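# Dust in Small Rooms: Where It Settles and How Long It Takes

Aino Halonen and Ravindran Chettiar
Building Science project, final report

## Question

We wanted to know if dust collects faster along the walls of a small storage room than in the middle of the floor. Our building manager at Steviline sweeps the centers of the rooms every week and the edges once a month, and we wondered if that schedule made sense.

## Method

We put out 30 glass slides in three storage rooms and left them for 10 days. Each slide was weighed before and after on the lab balance. Doors stayed closed except for normal use. We kept a sign-in sheet for the rooms, but people forgot to fill it in -- we only used it to check that each room was being visited.
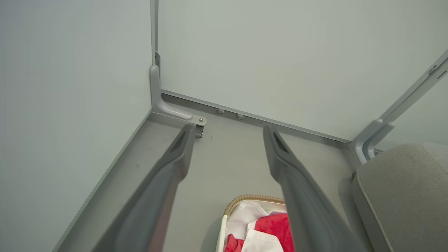 Corners turned out to be harder to sample than open floor. A slide has to lie flat, and anything fixed to the floor or wall gets in the way. Where a baseboard strip runs along the wall and a metal bracket curves down onto the floor in the back corner, a slide can't be pushed all the way in. In spots like that we set the slide as close as it would go and wrote down the gap.

## Results

Corner slides gained the most weight in all three rooms. Slides along straight walls came second. The total for all slides was 721 milligrams, and more than half of that came from corners. One slide in the Radeck room was stepped on and left out.

## Problems

The balance drifted on the second weighing day, so Ravindran reweighed that batch. We also did not measure air flow. The vent in the largest room is close to one corner, and that may explain its high numbers.

## Next steps

We would like to repeat this in November with the heating on, using more slides per corner and the same balance throughout.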